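3.2. Le poste de lavage : configuration de l'évier double et emplacements de dépose

La présente section traite du poste de lavage en tant que sous-ensemble du plan de travail domestique. Elle prolonge l'analyse des rangements hauts (section 3.1) et reprend la grille d'observation établie par Sarmiento et Garrido pour le corpus Todusmont. L'unité d'analyse retenue est l'épisode de dépose, défini comme l'intervalle compris entre le moment où une pièce de vaisselle est saisie à proximité de l'évier et celui où elle est relâchée sur un support, que celui-ci soit définitif ou transitoire. Le corpus comprend 1 097 épisodes de ce type, relevés dans 70 configurations distinctes d'un même aménagement.

La littérature relative à l'ergonomie des cuisines distingue habituellement trois zones fonctionnelles autour du point d'eau : la zone d'attente, la cuve de lavage et la zone d'égouttage. Cette tripartition suppose un plan suffisamment long de part et d'autre de l'évier. Elle se révèle moins adaptée aux aménagements compacts, dans lesquels la seconde cuve assume tour à tour les fonctions d'attente et d'égouttage. L'évier étudié relève de cette seconde catégorie : en acier inoxydable, encastré dans un plan blanc, il comporte deux cuves de largeur inégale, la plus grande étant située à gauche.

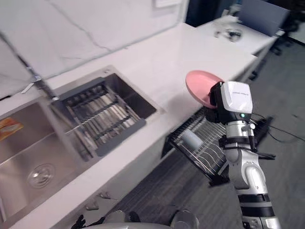 Le choix d'un insert d'égouttage posé sur la petite cuve modifie sensiblement la répartition des déposes. Un tel insert, formé de tiges parallèles maintenues dans un cadre, crée un niveau intermédiaire entre le fond de la cuve et la surface du plan. Les assiettes peuvent y être posées à plat ou appuyées contre le bord, sans qu'il soit nécessaire de descendre la pièce jusqu'au fond. En contrepartie, la cuve ainsi couverte n'est plus disponible pour le trempage, et l'ensemble des opérations de lavage se reporte sur la cuve de gauche.

Nous avons codé séparément l'orientation de l'insert. Celui-ci peut être aligné sur les bords de la cuve ou placé en diagonale. L'orientation diagonale, fréquente dans les relevés, laisse subsister des ouvertures triangulaires aux angles, par lesquelles les petits couverts peuvent glisser. Elle ne gêne pas la dépose d'une assiette creuse, dont le diamètre excède largement l'écart entre les tiges. Bae avait formulé une remarque analogue à propos des grilles amovibles de la série Jeltham, en soulignant que l'alignement n'est généralement corrigé par l'utilisateur qu'au moment où un objet est tombé.

3.2.1. Occupation du plan et objets étrangers à la vaisselle

Un plan de travail attenant à un évier n'accueille pas exclusivement de la vaisselle. Flacons, contenants, emballages et objets en transit y séjournent pour des durées très variables, et leur présence réduit d'autant la surface utile. Nous désignons par « occupation résiduelle » la part du plan rendue indisponible par des objets sans rapport avec la tâche en cours. Cette notion, empruntée à Uchida, présente l'avantage de ne préjuger ni de l'intention de l'occupant ni du caractère ordonné ou désordonné de la pièce.

L'occupation résiduelle se concentre aux extrémités du plan et le long de son bord arrière. La bande située immédiatement devant l'évier demeure presque toujours dégagée, tandis que les contenants hauts sont repoussés vers le mur. Les contenants bas et ouverts, tels que les coupes et les bols peu profonds, occupent une position intermédiaire. Ils sont plus facilement déplacés que les flacons et tendent à recueillir de menus objets dont la place habituelle se trouve ailleurs dans le logement.

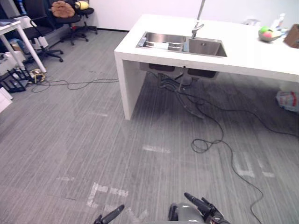
L'espace situé sous le plan appelle un traitement distinct. Lorsque le dessous de l'évier n'est pas fermé par un meuble, les cuves, les évacuations et les flexibles restent apparents, et le sol adjacent devient une zone de dépôt de fait. Les sacs y sont volontiers laissés contre la paroi du fond. Nous avons exclu ces dépôts au sol du calcul de l'occupation résiduelle, celle-ci étant définie pour les seules surfaces horizontales de travail, mais ils ont été consignés dans le relevé général, qui compte 2 442 entrées.

Le statut des accessoires de nettoyage a soulevé une difficulté de codage. Une éponge ou un linge plié laissé au fond d'une cuve peut être considéré soit comme un outil en attente, soit comme un objet rangé à sa place ordinaire. Les deux codeurs, Garrido et Lo Presti, ont d'abord divergé sur ce point dans 233 entrées. Il a été convenu de retenir la seconde interprétation dès lors que l'accessoire occupe la même cuve au début et à la fin de l'épisode, et de lui attribuer la première dans tous les autres cas. Les entrées litigieuses ont été recodées en conséquence avant toute analyse.

3.2.2. Dépose d'une assiette dans la petite cuve

Parmi les gestes relevés, la dépose d'une assiette isolée dans la cuve de droite constitue le cas le plus simple et, pour cette raison, le cas de référence. La pièce aborde l'évier par l'avant ou par le côté droit. Elle est présentée inclinée au-dessus du bord du plan, puis abaissée dans l'ouverture. La largeur réduite de la cuve impose une contrainte absente à gauche : selon son diamètre, l'assiette doit y être introduite sur la tranche ou conserver un angle marqué jusqu'au contact avec le support.

Le robinet intervient également dans la planification du geste. Implanté à l'arrière, au droit de la séparation des cuves, il occupe par son col et son bec une partie du volume situé au-dessus de l'évier. Une dépose effectuée par la droite l'évite sans détour. Un transfert d'une cuve à l'autre oblige en revanche à passer devant le bec ou à écarter celui-ci au préalable. Les configurations à col haut laissent davantage de dégagement sous le bec, au prix d'un encombrement plus important en hauteur.
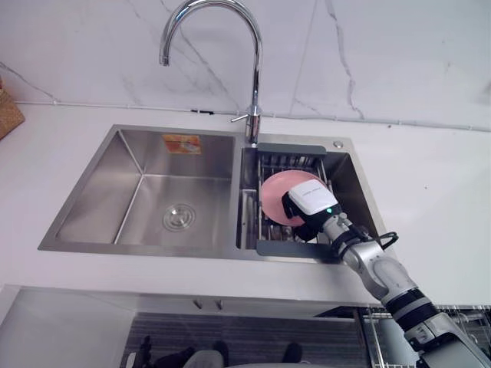

Figure 4. Assiette ronde de couleur rose dans la partie droite de l'évier double ; la cuve de gauche est vide.

La figure 4 permet de préciser la terminologie employée dans la suite de l'article. Nous appelons « cuve principale » la cuve de gauche, large et à parois abruptes, et « cuve secondaire » la cuve de droite, plus étroite. Le « rebord » désigne la bordure plane en acier qui entoure les deux cuves, et le « joint arrière » la ligne de contact entre le plan et la crédence. Ce dernier repère a servi d'origine pour les mesures de profondeur, de préférence au bord avant, dont la visibilité varie selon le point de vue.

Deux critères ont été retenus pour qualifier l'issue d'un épisode. Le premier est la stabilité : la pièce doit demeurer immobile après le relâchement. Le second est l'accessibilité : elle doit pouvoir être reprise par son bord sans déplacement d'un autre objet. Une assiette posée à plat au fond de la cuve secondaire satisfait en général au premier critère, mais remplit moins aisément le second, l'espace laissé entre le bord de la pièce et la paroi étant parfois insuffisant pour une prise latérale. L'usage de l'insert atténue cette difficulté en relevant la pièce.

Ces observations ne sauraient être étendues sans précaution aux éviers à cuves égales, tels que ceux décrits par Villalobos, ni aux modèles munis d'un égouttoir latéral intégré. Dans ces derniers, la zone d'égouttage est distincte de la seconde cuve et la concurrence entre fonctions, centrale dans le cas présent, ne se manifeste pas sous la même forme. La comparaison avec les aménagements du corpus Ovthorpe, où l'évier est à cuve unique, fait l'objet de la section 3.3.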